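How do you fold a cycling jersey so it stays folded?

T-shirts stack fine for me. Jerseys slide apart as soon as I put them on the shelf. I have 6 of them and one drawer.
Senan Madigan

Lay it flat on a table, sleeves in, then fold the hem up toward the collar. Smooth it with your hand before each fold. Put it in the drawer standing up.
Preko

I just roll mine.
Quinlan

Same as Preko, but keep jerseys out of the T-shirt pile. Black one with the orange contour lines, before folding:
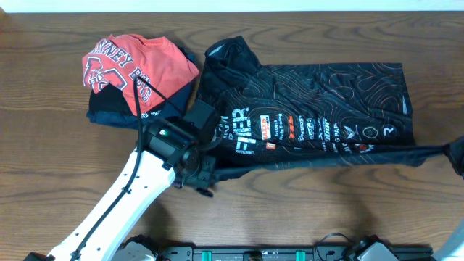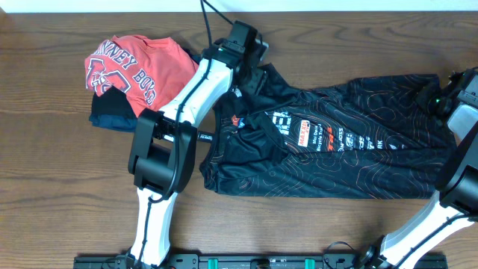
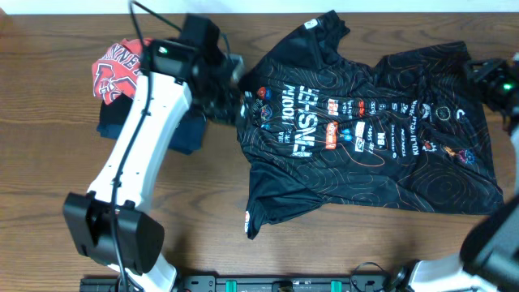
Photos: Stornwood
Stornwood

Last updated: June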